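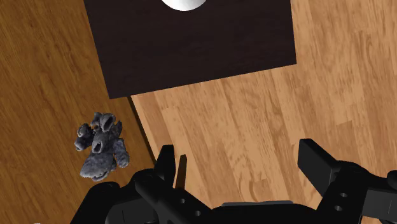

**How often do the finger joints on a small two-finger gripper need cleaning?**

Every 600 cycles if you're picking dusty stuff, and you can let it go to 3000 if everything you handle is clean and dry. I run mine in the workshop next to a sander, so guess which number I use.

I keep a little Brerkel arm on my bench with a Tendix gripper bolted on the end, and these are the habits that have stuck. Your model may be put together differently, so check the manual before you pull anything apart!

## Cleaning

- Power off at the wall and wait for the arm to settle. Park it low first, with the fingers wide open, or you'll be holding the thing up with one hand the whole time (ask me how I know).
- Dry brush before any cloth. An old toothbrush is great. A damp rag just turns sawdust into paste and pushes it into the joints.
- Wipe the inner faces of the fingers with a bit of rubbing alcohol on a cotton swab. Greasy faces are the reason my grip tests used to go so badly.
- Don't spray oil. One tiny drop of light oil on each pivot, work it in by hand, wipe off the extra.

## Screws and links

The link screws creep loose, and they do it slowly enough that you blame everything else first. I put a paint-pen line across each head and onto the link beside it, so a quick look tells me if one has turned. If it has, back it out, add a dab of medium threadlocker and snug it up with the short end of the hex key. Leave it overnight.

Tania Ranasinghe talked me into writing the cycle count on masking tape stuck to the base. My last tape says 234, then "left side squeaks," then nothing, so I'm still working on that part.

## Checking the zero

Close the fingers slowly on a strip of plain paper. It should hold when you tug, and the tips should meet evenly from side to side. If one finger gets there first, redo the homing routine before you touch any hardware. Mine takes almost 18 minutes with the warm-up, so I start it and go sweep.

Spare finger pads go in a jar with a lid, away from the window. I left a set on the sill one June and they went hard as candy.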